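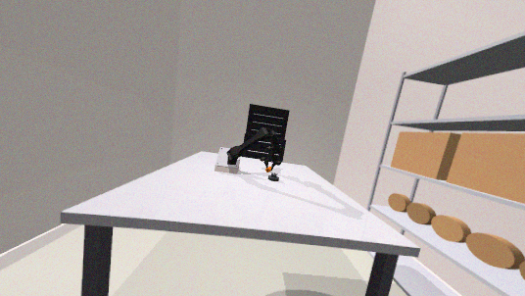

July, 6:40 a.m., control desk

Second rehearsal for the Grustier procession feed. The late duke has been very patient with us. Start moved up to 6 so the street sweepers could have the square at 8, which they took at 7.

Audio: commentary ran 12 frames ahead of picture on the Gauthier bridge position. Annick announced the carriage turning before it turned, and sounded like a prophet. Delay now set on the desk. Lungile to recheck from the truck.

Bells: the cathedral mic clips on the big one. Pulled it down 4 dB and asked if they could ring it softer. They could not.

Captions: Kindow still spells the bishop three ways. Zorica has loaded a name list by hand, 13 entries, titles included. "Dowager" came out as "dow jones" twice – leaving that one off the report to Lorraine until it's fixed.

Silence: the two-minute silence trips the dead-air alarm at 7 seconds and cuts to the Fekley standby reel, harp music and swans. Tasteful, but no. Maëlle has the override key. Need a second person who knows where Maëlle keeps it.

Still open: rain covers for the bridge, parking for the truck, and whether the horses mind the crane. Third run tomorrow, same hour, bring own coffee.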